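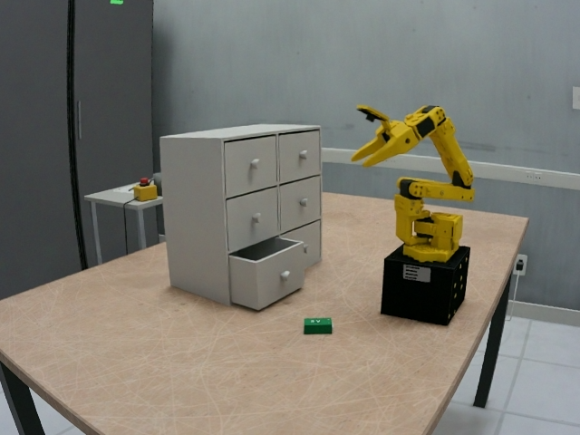 I went up to the Laxdal open day on September 15, 2021 with one job, which was to come home knowing what our shop should ask for in next year's equipment budget. We want one small robot arm for the kitting bench, and I had a notebook full of questions and no clue about prices. Laxdal does its planning in simulation before it buys anything, so the first stop was a big screen and a row of chairs. The setup they had on it was a yellow arm on a black pedestal, sharing a table with a six-drawer chest, bottom left drawer pulled out and a little green block lying on the table in front of it. I liked it right away because it's so close to our bench! Drawers, small parts, not much elbow room.

Nidia Tello ran that session, and she's great, very fast talker. Her main point was that people budget for the arm and forget everything the arm touches. The pedestal, the gripper fingers, the stop button and somewhere to put it, the outlets (do you have one close enough, and is it already taken?). She had us each sketch our own bench and mark the outlets. I had to text my brother-in-law at the shop to find out where ours were. He sent back a thumbs up, so I'm still working on that one.

Then she asked how we planned to handle drawers, and I'm glad she did. I'd been assuming the arm would open them. She said fine, but then write it down as a separate task with its own hours, since somebody has to set up every drawer and test it. Or leave the parts in open trays and spend the money elsewhere. I've got 61 part numbers in drawers right now, so that gave me something to chew on over lunch (turkey sandwiches, very good pickles).

In the afternoon we split up by budget size, and I went with the small shops. Cristian Giraldo from Trestard, the integrator, took us through a sample quote line by line. Some of what I wrote down:

- Simulation study before purchase: they charge 30 hours for a single bench, and you keep the files.
- Spare gripper fingers go on the first order. He was firm on that.
- Training is quoted per person, so decide who's going before you sign.
- Floor work and wiring are almost never in the integrator's price.
- Put aside $1000 for odds and ends like cables, brackets and labels.

Lead time was the part that stung. Eleven weeks for the arm he'd recommend for us, longer if we want the pedestal made to our height. I asked whether a used one would be quicker and he said sometimes, but ask for the controller's service history, and walk away if they can't find it.

There was also a table from Omden with leasing brochures. I took two. The monthly numbers looked friendly until I got to the page on end-of-term fees, so those are going to our bookkeeper with a sticky note on them.

I got home late with a sore neck and a much longer list than I left with. Next up is measuring the bench properly and asking Trestard for a price on the simulation study, once with drawers and once with trays. If anybody from the Manda group went to the morning session instead and has the handout on safety fencing, please send me a copy, they ran out before I got to the table.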